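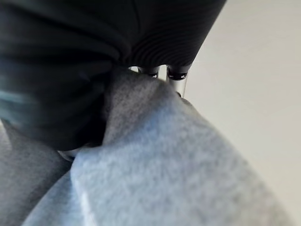

Wrist view during a grasp on the gray fleece, black garment with the ribbed band on top.

Garment separation from a mixed pile: wrist camera only vs. wrist + overhead

Posted in: Manipulation / Deformables

tiwari_a
Writing up where we are with the laundry pile work, since a few people asked in the June thread. The question we wanted to answer is narrow. If the policy has to pull one garment out of a pile, does it need the overhead camera at all, or is the wrist view enough?

Setup: two-finger gripper, slim metal fingers with rubber tips, one wrist camera, one overhead. 800 teleoperated demos. Same network both times, same training length, only the overhead input removed in the second run. Evaluation was 96 picks per policy on piles we hadn't used in training. A pick counts as good if exactly one garment leaves the pile and gets to the bin.

Wrist + overhead: 71 good out of 96.
Wrist only: 68 good out of 96.

So a three-pick difference. My reading is that the overhead view is doing very little once the gripper is close, and we plan to drop it for the next round. The frame at the top is the kind of view the wrist-only policy has to work from. Dark fabric over most of the upper half, the fingers coming out from under it, and the fleece pinched up into a peak at the tips.

– Abhishek Tiwari, Pultley group

Irko
Thanks for posting numbers. How did you choose the 96 piles? If a person built them by hand you can get a lot of accidental structure. We had a towel dataset where the top item was nearly always folded toward the operator and the policy learned that instead of anything about towels.

tiwari_a
Built by hand, but from a shuffled list. Garments are dropped one at a time from a bucket in list order. Both policies got the same lists. The piles are not identical of course, cloth never lands the same way twice.

gripforce16
I don't agree with the conclusion. 71 against 68 on 96 trials can't tell you the overhead camera doesn't matter. The interval on each of those is going to be something like nine points either side. You could have a real gap of ten points and see this result fairly often. What you can say is that you didn't find a difference.

tiwari_a
Fair. I should have written it that way. We're limited by reset time, each pile takes a few minutes to rebuild.

Tipene Tipoki
Agree with gripforce16 on the stats, but I think there's a bigger issue in that frame. Look at where the fingers are. They come down by the edge of the black piece, right under the ribbing, and the left one is mostly hidden, you only get the tip. From that view I can't tell whether the pinch has fleece only or fleece plus something from the darker fold behind. There's also a thin pale strip showing under the black cloth on the left and I have no idea which garment that belongs to.

If I can't label it from the picture, I doubt the network can. So what are the failures? Are they misses or doubles?

tiwari_a
Should have included this in the first post. Failures by type:

Wrist + overhead, 25 failures: 14 doubles, 8 drops on lift, 3 missed entirely.
Wrist only, 28 failures: 16 doubles, 7 drops, 5 missed.

Doubles are the main problem in both.

Tipene Tipoki
Then neither camera is helping with the thing that's breaking. A double is hard to see from any angle when the second layer is inside the fold. At Tomoana we stopped trying to catch it before the lift. We lift a few centimeters, hold, and look at the motor current and the wrist view again. If it looks heavy, put it down and regrasp. It's slow but our doubles fell by more than half.

Lastosach
Disagree with Tipene a little. Lift-and-check works when your garments have known weights. With a mixed pile a wet sock and a dry T-shirt can read the same. And you pay for the extra step on every pick, including the good ones.

I'd rather see the grasp point chosen better. Most sweatshirts have a cuff or hem with ribbing. It's an edge, it's thicker, and there's usually one layer of garment on the outside of it. In the posted frame the ribbed band is the easiest thing in view to identify, it ends in a clean straight line against the wall. The policy went for the fleece bulge under it. Why?

tiwari_a
Because the operators do. We told them to take whatever was easy to reach. I went back through 275 of the demos on Sunday and tagged the grasp location. 41 were on a hem or cuff. The rest were on a fold somewhere in the middle of the cloth.

Lastosach
That's your experiment then. Same number of demos, edges only, and compare doubles.

gripforce16
Careful, edge grasps will probably cost you more drops. A thick rib between two narrow round fingers is not a great pinch. Report both.

Irko
Also please keep the overhead camera recording during the next round even if the policy doesn't see it. You can always leave it out of training later. You can't add it back.

Tipene Tipoki
+1 to recording it.

I still think lift-and-check is cheaper than collecting 800 new demos. Lastosach is right about the weights, but you don't need to classify the garment, you only need to flag the clear outliers.

tiwari_a
OK, plan for now:

1. Keep the overhead recording.
2. New demo set of 275, hem or cuff whenever one is visible, fold grasp otherwise. Baseline retrained on 275 of the old demos so the sizes match.
3. Doubles, drops and misses reported separately.
4. Lift-and-check as an add-on to both policies, tested afterward, using the same lists.

I'm changing the wording in our draft to "no difference found" for the camera comparison. If I can get help with resets I'll go past 96 picks.

gripforce16
Works for me. Post the garment lists too if you can, we have the same finger type and could run a subset here.

tiwari_a
Will do. They need cleaning up first, half of the garment names are just "gray 2" and "gray 3".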